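Notes from the back bench
September, by Nicanor Lorente

Right, the laundry arms. Those of you who share the Billholm workshop with us will know we've been going at this since spring, and I promised I'd write something once there was enough to say. Wael Ramadan and I wanted two arms that could take small bits of washing between a basket and one of those round peg airers, the sort you hang socks on. That's the whole ambition! 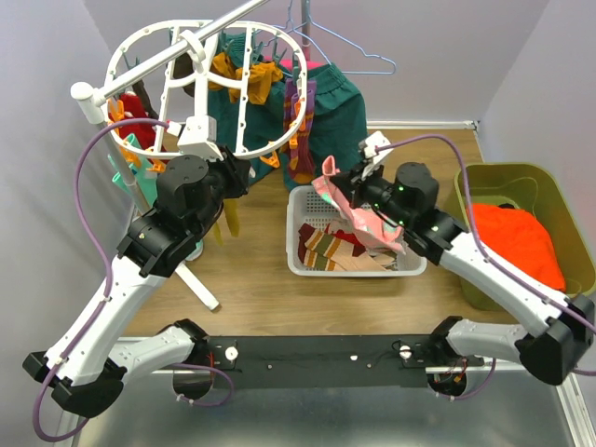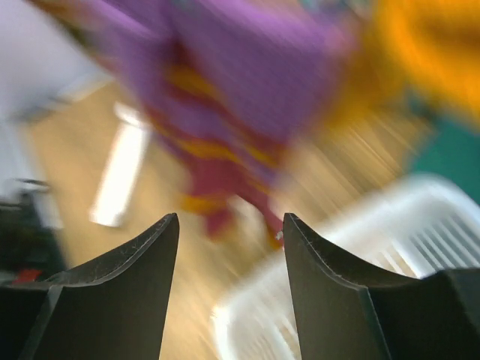

The Cedus bench in use: both arms from the fixed camera first, then a closer view past one gripper's fingers.

We call it Cedus, for no reason either of us can remember. The worktop is an Egger offcut that had been leaning behind the bandsaw for ages, and the grey walls went up after I got fed up with the program being thrown by whoever walked past in a bright jumper. It's a much calmer place to work now and I'd do the walls first if I started again.

Cables have been my main misery. The purple ones go to the modules on the wrists, and you have to leave enough slack for the arm to reach right up and then back down over the basket. Too little and it tugs at the plug, too much and you get a great loop that wants to catch on everything. I've gone through 118 cable ties (I bought a bag for another job, sorry Wael) and I'm still moving them up and down the links. If you come in and find a loop hanging by the elbow, please leave it, it's meant to be there.

Cloth is the other thing. A wooden block stays where you put it, but a sock folds over itself and looks like a different sock. We picked the loudest stuff we could find, stripes and mustards and reds, partly so that we can tell which bit is which when we look back through the wrist camera pictures. Those smear badly when things are moving quickly and I've been slowing the arms down bit by bit to see what helps. Wael thinks we need more light over the bench. I think we need more patience, but I'll probably end up buying the lamp.

So far we've logged 623 tries, of which 298 ended with the item where we wanted it. Socks do best. Anything wide tends to get pinched in the wrong place and drags its other half along behind it – I'd like to try softer fingertips next, and I've got some rubber sheet left over from the Oltby job if it hasn't gone hard.

Still on the list: tidy the red wiring by the left base, label the spare pegs, and find out why the right arm sulks for 7 seconds after a restart. If you've got a decent crimping tool you could lend me for a weekend, I'd be very grateful. Mine has gone wonky.

Comments

Pru: How do you get it to open the pegs? I can barely manage ours with two hands.

Nicanor: Softer springs help a lot, Pru. Pegging is still the weakest part by miles though.

dovetail_dan: I've got a ratchet crimper you can have till October. It's in the blue drawer.

Back to top | Billholm Workshop newsletter | Questions to the bench desk or any keyholder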